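Checking a Viral Claim: The Mombridge Siren Test
Student project report, Media and Verification
Shuk-fan Yen
May 23, 2023

The claim I looked at was a post saying the army had tested a "sound cannon" on residents of Mombridge, and that 66 people were treated for hearing damage. It had been shared roughly 2000 times when I saved a copy. My task was to trace where it came from and decide how much of it could be supported.

I began with the video attached to the post. It runs for less than a minute and shows a grey truck with a round dish on the roof. Searching on single stills from it led to an older upload from a trade show in Prornstead, where the same truck was parked beside the same striped tent. The caption there called it a mobile loudspeaker for flood warnings, made by a firm named Prakari.

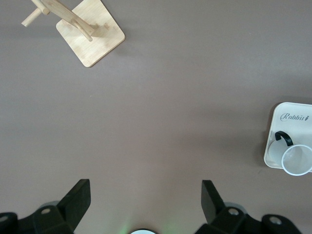 METHOD AND SOURCES

I wrote to Prakari, the Mombridge council and the district hospital. The council replied within 4 days. It said a flood siren had been tested twice in May, with notices put in letterboxes beforehand, and that no military unit took part. Prakari confirmed the truck was its own and said it had never been sent to Mombridge. The hospital would not comment on patient numbers, so I could not check the figure of 66 directly.

The earliest version of the post I found was on a local page run under the name Chiu. It mentioned a loud noise and a headache, with no army and no injuries. Both were added in later copies.

FINDING

I rated the claim false on the video and the army's involvement, and unproven on the injuries. My tutor thought "unproven" was too soft, but I have kept it. A second search, limited to the first 100 replies, did not turn up anyone who said they had been treated.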